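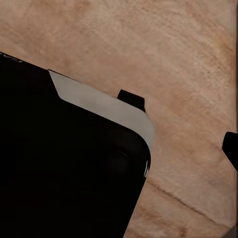 Wrist camera view, simulated kitchen, black appliance with gray top band. Fingertip at right.

Zakeo W3 Wrist Camera and Controller Kit
Maker: Prendergast
Category: Wrist cameras / Evaluation kits
Page last revised 2020-11-28

Overview

The W3 kit is a small color camera, a bracket for two-finger grippers, and a controller that passes images to the arm computer. Each kit includes a license for the matching simulated camera, so a buyer can test views in a modeled kitchen before cutting a bracket or booking time on an arm. Both pictures on this page are renders from the simulated camera. No hardware was used to make them.

The simulated and physical cameras take the same settings file. Mount angle, lens and exposure can be changed in the file without restarting the controller. Changes to the bracket length need a restart.

What is in the box

Camera head with 2 m cable
Bracket, short
Bracket, long
Controller with power supply
Lens cap and spare screws
License card for the simulated camera

The gripper is not included. The bracket fits the Stinby parallel gripper with the standard finger set. Hole patterns for other grippers are on the drawing sheet, which we send on request.

Order codes

W3-351-S: camera, short bracket, controller
W3-351-L: camera, long bracket, controller
W3-351-K: full kit, both brackets, simulated camera license

The S and L codes can be upgraded to K within the warranty period. The upgrade is a license card and the missing bracket. The camera and controller are identical in all versions.

Choosing a bracket

The short bracket keeps the camera close to the fingers. It is the better choice for picking from shelves and drawers, where a long bracket will strike the shelf above. Its drawback is that a large object near the hand can take up much of the view and hide the object behind it.

The long bracket moves the camera back and up. More of the counter is visible and the fingers take up less of the image. It adds load at the wrist, and the arm needs more clearance when it turns. Re-enter the tool weight in the arm software after changing brackets.

If you are not sure, order the K version and run both bracket settings in simulation first. Most trial users settle on one in an afternoon.

Dark objects

Black housings are the hardest common case for a color camera. In automatic exposure the camera sets itself by the whole image, and a black body against light wood or gray stone may be recorded with almost no surface detail. Edges against the background usually survive. Raised parts seen against another part of the same housing often do not.

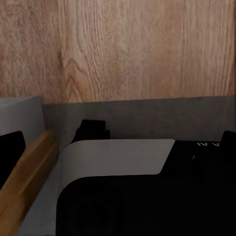 Black appliance against gray backsplash. The light top panel is easy to separate; the lower body is not.

For appliance work we recommend the following:

Set exposure by region, with the region placed on the object.
Fix the white balance before recording. Large areas of wood will shift it.
Use the outline of light-colored panels for alignment. Do not rely on points found on the black body.
Do not use small printed text as a landmark. Characters blur at close range and may be only partly in view.
Approach from two directions where possible and compare the results.

The controller stores 7 exposure profiles. Profile 2 is meant for dark objects on light surfaces and is a fair starting point for most kitchen tasks. The profile can be switched by the task program during an approach. Allow the camera to settle after a switch before using the image.

Comparing views

The controller software includes a compare tool. It loads saved images from the physical or simulated camera and shows them side by side with the settings used for each. Differences in settings are marked. The tool does not score images and does not pick a winner. Users who want a score can export the image set and run their own detector on it.

When comparing brackets, hold the arm pose fixed and change only the bracket setting. When comparing exposure profiles, hold both fixed. Mixed comparisons are the most frequent cause of support requests on this product.

Limits

The simulated camera does not model dust on the lens, cable drag or motion blur. Results on shiny metal should be checked on hardware. Wood and stone textures are supplied with the kitchen model and can be replaced with your own.

The camera gives color images only. It does not measure distance. For distance, use it together with a depth camera or a second W3 head. The controller has ports for 3 heads.

The camera head is not sealed. Keep it away from steam and running water.

Trial units

Trial units are available from the Hodville office for customers with a supported arm. The trial includes both brackets. Return shipping is paid by the customer. Units sent out in August have the older controller software and should be updated before use; the update file is on the license card.

For drawings, trial requests and questions about gripper fit, write to Aroha Tuhiwai, applications desk, Hodville. Please state the arm model, the gripper model and the software version shown on the controller's start page.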